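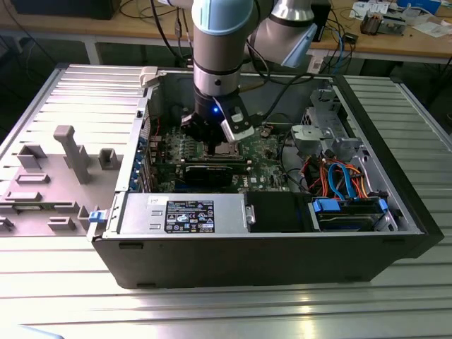
Gehäuse auf der Seite, Mainboard nach oben. Die Karte steckt noch, der Sockel ist teilweise zu sehen.

Thema: Alten Tower zerlegen oder weiterverwenden – was lohnt noch?
Forum: Hardware / Aufrüsten und Ausschlachten

kolodziej_k
19. November 2018

Hallo zusammen,

ich habe einen schwarzen Desktop-Tower übernommen, der bei uns in der Firma ausgemustert wurde. Auf dem Inventaraufkleber stand die Nummer 531, mehr Unterlagen gibt es nicht. Bild ist oben. Grünes Board, eine Erweiterungskarte mit Kühlrippen im PCIe-Steckplatz, hinten eine runde Lüfteröffnung.

Der Rechner soll entweder als Werkstatt-PC für Datenblätter und Lagerliste weiterlaufen oder in Teilen weg. Netzteil habe ich noch nicht getestet. Meine Fragen:

1. In welcher Reihenfolge baut ihr aus, wenn das Board heil bleiben soll?
2. Karte zuerst raus oder kann die beim Ausbau des Boards drinbleiben?
3. Lohnt sich der Aufwand überhaupt noch?

Gruß
Konrad

rothe_schrauber
Karte zuerst raus, immer. Die hängt mit dem Blech an der Rückwand fest, und wenn du das Board anhebst, während die Karte noch verschraubt ist, hebelst du am Slot. Vorher die Verriegelung am Ende des Steckplatzes lösen, falls vorhanden. Die sieht man unter der Karte oft schlecht, notfalls mit einem Kunststoffstift runterdrücken.

Danach Stromstecker, Datenkabel, Frontanschlüsse. Von den Frontanschlüssen vorher ein Foto machen.

lefteris_g
Stimme zu bei der Karte. Beim Rest mache ich es andersherum: erst die Frontanschlüsse, weil die am dünnsten sind und einem sonst beim Ziehen der großen Stecker unter die Finger kommen.

Auf dem Bild läuft links oben neben dem Board eine dünne rote Leitung hoch. Weißt du, wo die hingeht? Vor dem Ausbau würde ich das klären und sie beiseitelegen, solche Einzeladern reißt man schnell ab.

kolodziej_k
Die rote Leitung habe ich noch nicht verfolgt. Mache ich heute Abend.

Am Gehäuserand sitzt links noch ein weißer Kunststoffclip. Kann der weg?

una_c
Den Clip würde ich dranlassen. Bei einem ähnlichen Gehäuse hier war so ein Teil für die Kabelführung, bei einem anderen gehörte es zur Seitenwand. Wenn du ihn abmachst und der Deckel danach klappert, ärgerst du dich. Abmachen kannst du ihn am Schluss immer noch.

Zu Frage 3: Als Werkstatt-PC reicht fast alles. Eine kleine SSD rein, Staub raus, neue Wärmeleitpaste, fertig.

dranel77
Sehe ich anders. Ein alter Tower zieht Strom, macht Lärm und steht im Weg. Für Datenblätter nehme ich ein gebrauchtes Notebook, das habe ich für 100 Euro bekommen, und es passt ins Regal. Teile einzeln verkaufen, Gehäuse zum Wertstoffhof.

una_c
Ein Notebook in der Werkstatt hat bei mir genau einen Winter gehalten. Metallspäne in der Tastatur. Beim Tower tausche ich die Tastatur und gut ist.

dranel77
Dann muss man es eben zuklappen, wenn man flext.

rothe_schrauber
Bitte beim Thema bleiben, die Notebook-Diskussion hatten wir im Oktober schon über mehrere Seiten.

@kolodziej_k: Bevor du irgendetwas verkaufst, erst die Prozessorbezeichnung notieren. Ohne die kann dir keiner sagen, was noch geht. Und wenn du den Sockel offen hast, nicht mit den Fingern hinein und keinen Pinsel über die Kontakte. Verbogene Pins sind der häufigste Grund, warum gebrauchte Boards zurückkommen. Falls die Sockelabdeckung noch irgendwo liegt, wieder drauf damit.

roxana_oprea
Ich würde noch vor dem Ausbau das Netzteil prüfen. Wenn das Netzteil hinüber ist und ein herstellereigenes Format hat, ist die Frage nach dem Werkstatt-PC schnell beantwortet. Ein passender Ersatz kostet dann oft mehr als der ganze Rest wert ist.

Zum Test die Karte draußen lassen, sofern der Prozessor oder das Board eine eigene Bildausgabe hat. Sonst muss sie natürlich rein.

lefteris_g
Was ist das denn für eine Karte? Mit dem Kühler kann das eine Grafikkarte sein, muss aber nicht. RAID-Controller und manche Netzwerkkarten sehen ganz ähnlich aus. Steht etwas auf dem Blech oder auf der Rückseite?

kolodziej_k
Zwischenstand.

Netzteil mit Tester geprüft, alle Spannungen in Ordnung. Es ist Standard-ATX, lässt sich also ersetzen.

Die rote Leitung gehört zu einem Gehäusekontakt, der meldet, wenn die Seitenwand geöffnet wurde. Habe ich am Board abgezogen und mit Kreppband markiert.

Karte ist raus. Auf der Rückseite klebt ein Etikett mit »Rernine 1949«, dazu finde ich im Netz nichts. Ein Bildausgang ist dran, also doch eine Grafikkarte. Verriegelung war vorhanden und ziemlich stramm.

roxana_oprea
Rernine sagt mir nichts, klingt nach Händleretikett. Schau auf die Platine selbst, dort ist meist eine Typennummer am Rand aufgedruckt. Notfalls einbauen und die Geräte-ID im System auslesen, damit findet man den Chip eigentlich immer.

ciaran_altdale
Noch ein Punkt zur Unterlage. Du arbeitest auf Aluprofil. Für das geschlossene Gehäuse ist das kein Problem, aber das ausgebaute Board bitte nicht direkt darauf ablegen und schon gar nicht dort unter Spannung testen. Pappe oder eine ESD-Matte drunter. Ich habe auf einer ähnlichen Werkbank ein Board verloren, weil ein Lötstift auf der Unterseite Kontakt mit der Profilkante hatte.

In die Nuten fallen außerdem sämtliche Schrauben. Magnetschale hinstellen.

dranel77
Antistatikmatte ist übertrieben. Ich baue seit 17 Jahren ohne Matte und ohne Armband, kaputt gegangen ist nie etwas. Einmal an die Heizung fassen reicht.

ciaran_altdale
Gegen den Kurzschluss auf dem Alu hilft die Heizung nicht. Darum ging es mir, von mir aus nimm Pappe.

dranel77
Bei der Pappe sind wir uns einig.

una_c
@kolodziej_k: Wenn du alles offen hast, den hinteren Lüfter gleich mit ausbauen und von Hand drehen. Läuft er rau oder hat er Spiel, neuen kaufen, die kosten fast nichts. Beim Aussaugen die Flügel festhalten.

Und die Slotblenden an der Rückwand drinlassen oder wieder einsetzen. Viele lassen die offen, dann kommt der Staub von hinten herein. In einer Werkstatt erst recht.

kolodziej_k
Danke euch. Entscheidung: Er wird Werkstatt-PC. Das Board bleibt im Gehäuse, damit erledigt sich auch die Frage mit der Unterlage – zumindest vorerst. Gereinigt wird mit Druckluft im Hof, Lüfter kommt neu, SSD habe ich noch eine liegen.

Die Typennummer der Karte reiche ich nach, sobald ich sie entziffert habe. Der Aufdruck liegt halb unter dem Kühler.

lefteris_g
Kühler dafür nicht abnehmen, sonst brauchst du dort auch neue Paste und Pads. Lieber auslesen, wie Roxana geschrieben hat.

dranel77
Falls du das Gehäuse doch loswerden willst, melde dich. Ich suche noch eins für meinen Neffen.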